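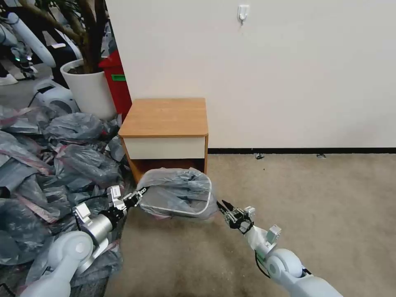 D. Saragih

2026-04-28

The day was given over to the bedside room at Adard House and to the matter of the bin liners. The new stock from Truna had been entered in the January order under reference 881, and it was agreed at the time that the liners would be stored flat in the linen cupboard. They are at present on the floor of the room, in a heap between the nightstand and the large plant, and it is difficult to reach the planter with a watering can without treading on them.

The liners are grey with a pinkish-red stripe. They are thin, and the two sides cling together at the mouth, so that each has to be rubbed between finger and thumb before it will open. Once open, the bag should be drawn over the rim of the wastebasket and folded down evenly on all sides. The basket is rectangular and the corners take longest. I have recorded this in the room book, page 464, in place of the earlier note, which referred to the round baskets formerly in use.

The base of the wastebasket has a faint tan stain. I have asked for it to be scrubbed before the end of the week. Replacement is not proposed.

The position of the basket was also considered. It has been standing directly before the nightstand, where it blocks the lower shelf. My preference is for the side nearest the door, and I have written to the Prison Lane office to ask whether there is any objection.
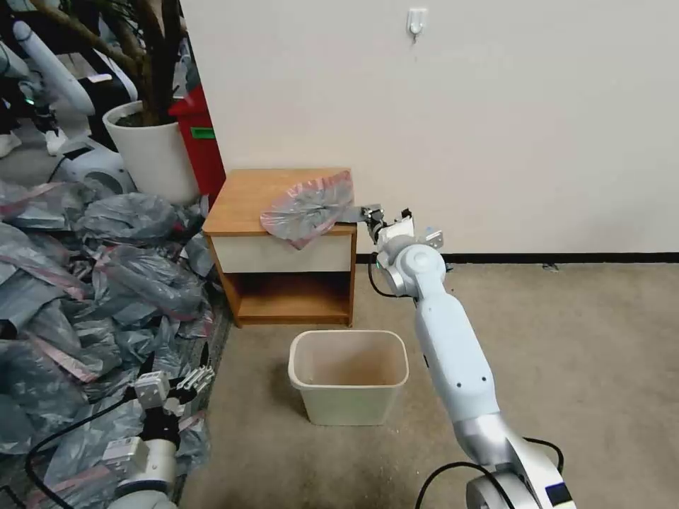 The top of the nightstand is to be kept clear for a lamp and a glass of water. Bags are not to be left lying on it, even for the few minutes in which a basket is being changed. The drawer may hold a small supply of folded liners, and 7 should be sufficient for the week. The open shelf is for books.

A small adhesive hook remains high on the wall. I could find no entry for it in the inventory and have left it in place until the next inspection.

The carpet requires attention along the dark baseboard, where the vacuum cleaner does not appear to reach. This has been added to Thursday's work. The red container beside the planter is also to be moved at that time, and the carpet edge done properly.

Supper was late. I read over the Truna correspondence afterwards and find that the next delivery is put at 3,000 liners. I shall write in the morning to ask that it be reduced, or at the least divided, as the linen cupboard will not hold it.

Contact the Adard House office | Copyright Adard House | Back to top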